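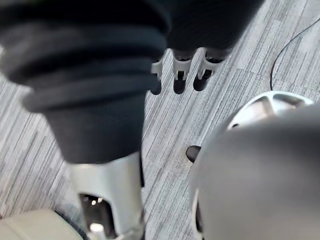 Home Ask Topics Floors & Furniture Search Log in

Dark marks on the floor from rubber feet – how do I get them off and stop them coming back?

Print this page
E-mail this page

Asked by Mitali Roy, 03/06/2024

Hi all! I've got a bunch of stuff in my back room that stands on little dark rubber feet (a plant rack, a clothes rail, a stool I love way too much) and I finally pulled everything out to sweep. Well. There's a dark dot under pretty much every single foot, like somebody went around with a marker. Some of them wiped right off with a damp rag and dish soap, but the ones under the plant rack won't budge at all. I've scrubbed until my wrist hurt.

The floor is sheet vinyl, light colored, and it was down when I moved in so I have no idea what make it is. I rent, and I'd really like my deposit back someday (it was $300, and I'm not rich!). My neighbor says use nail polish remover and my sister says absolutely do not use nail polish remover. So who's right? And what do I put under the feet when everything goes back? I already had felt pads on the stool but they slid off sideways and collected hair – so gross.

Thanks in advance!

2 answers

Efua Odoi wrote:

Your sister! Please keep the nail polish remover in the bathroom. The acetone kind can dull or soften vinyl, and then you've got a cloudy patch the size of your hand where you used to have a dot.

I had the same thing in my place in Jisville, so let me save you some scrubbing. There are two kinds of mark and they look alike until you try to clean them. One is just rubber and dirt sitting on top. For those I put a little baking soda on a damp cloth, rub gently in circles and rinse. A clean white pencil eraser is good too, especially on the skinny streaks you get from dragging a chair. A melamine sponge works but it's a fine abrasive, so go light and try it first someplace that hides under furniture, or you'll have a shiny floor with a flat spot in it.

The other kind is a real stain. Something in the rubber moves into the vinyl and discolors it, usually kind of yellow or brown, and it's in the floor, so there is nothing to scrub off. If your plant rack dots are smooth to a fingernail and haven't changed one bit after all that work, I'm afraid that's probably what you've got. I lived with mine. I'd send your landlord a note now with the dots mentioned instead of waiting for move-out day, but I'm the type who writes everything down.

For putting stuff back – keep rubber off the vinyl, period. That includes rubber-backed mats, which I learned the hard way by the kitchen sink. I use hard plastic furniture cups marked non-staining, the wide kind, and the foot just sits down in the cup. They don't creep sideways like stick-on felt. If you do want felt again, wipe the foot with rubbing alcohol first, let it dry all the way, and press hard. The nail-on felt ones are great for wood legs but won't help you with the rail.

Oh, and LIFT things. I know. I drag everything too.

Was this helpful? Yes 14 No 2

Ekaette Aliyu wrote:

i just put a rug over mine lol. get one without the rubber backing tho. also for the plant rack check its not wet under there when you water, mine was

Was this helpful? Yes 2 No 0

Print this page
E-mail this page

Home Ask Topics Search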